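Translucent bowls for fruit on the counter - do they hold up?

grutden_972
Looking for input on plastic fruit bowls. I set up the display kitchen for a small rental office, and the fruit stays out all day on a white top under ceiling lights. The current bowl is a Daker stoneware unit. It weighs too much to move with one hand and it hides whatever is at the bottom. I want something light and see-through. Budget is not the issue; scratching and clouding are.

plainshelf
Clouding comes from the dishwasher more than from use. Hand wash in warm water with a soft cloth. I have had a Nistis bowl in service for 6 years and the inside is still clear enough to read a label through. The base has fine scratches from being dragged. Lift it.

amissah_fan
Disagree on see-through. Real grapes drop moisture and stem debris, and both show through the wall by the afternoon. An opaque bowl hides that between cleanings. If the fruit is real, use a colander or a footed bowl with holes.

grutden_972
The grapes and bananas will be imitation. Nothing drips.

amissah_fan
Then my objection is limited to dust. Imitation grapes collect it between the berries. Rinse the bunch, shake it, hang it by the stem until dry. Do not store it compressed or it keeps the shape.

lowerdrawer7
Two points on arrangement. First, bananas do not belong in a small bowl with grapes. The banana spans the rim, tips, and rolls out. Lay it flat on the counter to one side. Second, load grapes from above, held at the stem, and lower them until the bottom berries touch. If you push a bunch in from the side, it folds over the rim and half of it ends up outside.

plainshelf
A banana on a bare counter looks like somebody forgot it. I would use a longer bowl and put everything in.

lowerdrawer7
A longer bowl takes up counter depth. Mine is 700 mm and the bowl has to share it. Purple also works better than clear on white - clear plastic disappears under ceiling light. 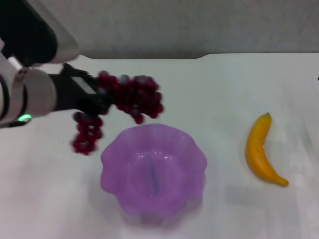

Dark red grapes, purple bowl, banana kept to the side.

grutden_972
That settles the color question. Purple reads well against the white and the gray wall. I am less sure about the dark red grapes with it. Green would give more contrast.

lowerdrawer7
Green would, but green imitation grapes look worse up close. Your choice.

Last updated: March

Reader comments

tidyrack: Vinegar removes the haze from hard water. It will not fix scratches.

b_counter: Still in favor of stoneware. Light bowls slide when you wipe around them.

plainshelf: Put a silicone ring under it.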